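4.2 What counts as clutter

Most tidying studies score a surface by the number of items left on it. We doubt that this measures much.
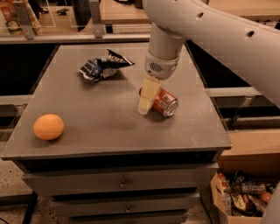 Medus, commenting on an earlier draft, objected that a plain count is at least easy to repeat, and that two raters will agree on it long before they agree on what is trash. We accept the first point. The second is less certain. In the Nunham set, raters gave the same label to 97 of the items on drawer tops, and most of the quarrels were over drink cans, which some homes throw out and others save for return.

Figure 3. A drawer cabinet with a soda can on its side, an orange ball and a crumpled chip bag on top.

A count treats the three things in Figure 3 as equal. A crumpled bag is trash to nearly everyone, while a ball has a place somewhere, even if that place is the cabinet top. Horobets scores both as one item each and reports a 60 percent drop in clutter after sorting – a figure that could be reached by pushing everything into the top drawer. The Ekero scale does allow for storage, but it was tested in only 15 homes, and we would not lean on it heavily. Until a larger test is done, we report counts and labels side by side and draw no conclusion from the counts alone.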